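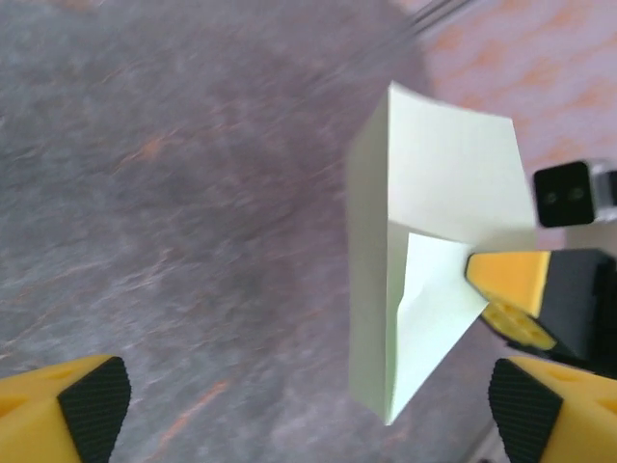 Is a folded paper box strong enough to use as packaging? Sometimes, and less often than the people selling paper will tell you. At Kandside we fold small gift boxes and envelopes, and we only trust a fold once every crease is in. The pale green paper is partway there: there's a crease down the left side, but the inner flap still has soft wrinkles and a small crumpled fold. I wouldn't put anything heavier than a card in a box with a flap like that.

Does thicker paper fix it?
We doubt it. Thick sheets crack along the crease — pretty, but weak.

Can a wrinkled flap be saved?
Press it flat under a book overnight. It may still show. If the flap sits on the inside, leave it alone.

Do I need a special folding tool?
No. We tried the Lurkano creaser and went back to a ruler.

How many sheets are in a pack?
68. Schools can order the box of 1400.

Will you fold them for me?
Only in December, and only for orders placed early. Ask for a sample first, and don't take our word for the color.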